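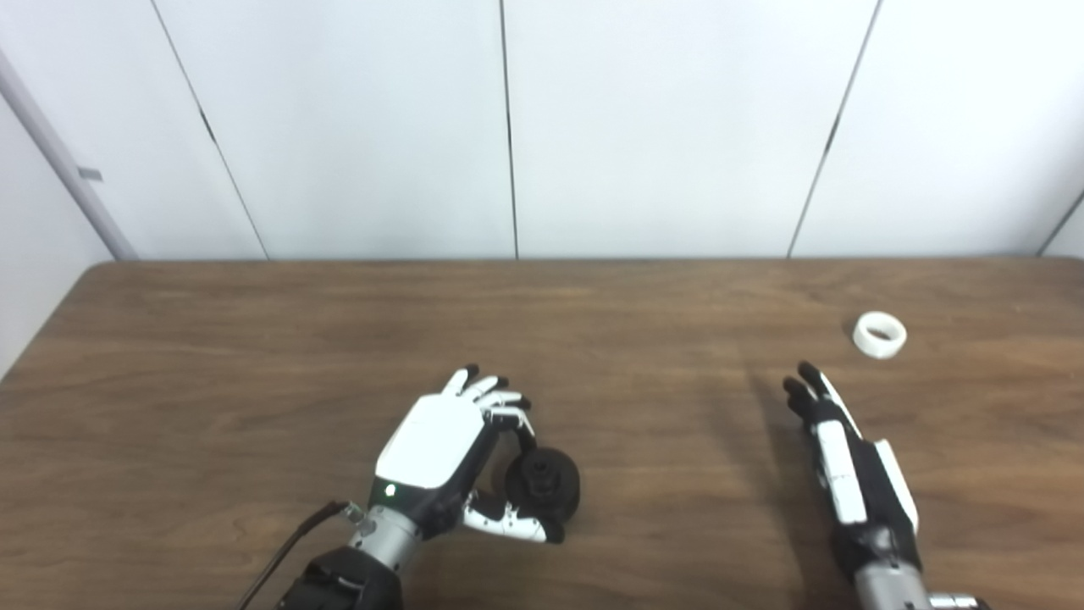
Duas mãos que valem o aluguel?

2022-12-29

Passei boa parte de dezembro implicando com o kit de mãos da Orkgate, e agora vou ter que elogiar um pouco (só um pouco!). A esquerda pega uma peça preta cilíndrica, de base mais larga, com os dedos curvados por cima e o polegar apoiando por baixo. Eu pego assim também, e olha que sou desastrado.

Meu problema é o preço. São 2000 reais por mês, contrato mínimo de 4 meses, e o suporte da Eltitura vem cobrado à parte. Para uma oficina pequena como a minha, é muito dinheiro parado em cima da mesa – ainda mais quando a direita passa tanto tempo aberta, esperando a vez dela. Por uns 70 reais a hora eu contrato gente boa, que ainda me avisa quando a fita está acabando.

Mesmo assim eu renovaria, se tirassem a taxa do suporte. Gostei da luzinha verde no punho, gostei dos dedos, detestei o manual. Quem puder esperar, espere a próxima tabela de preços.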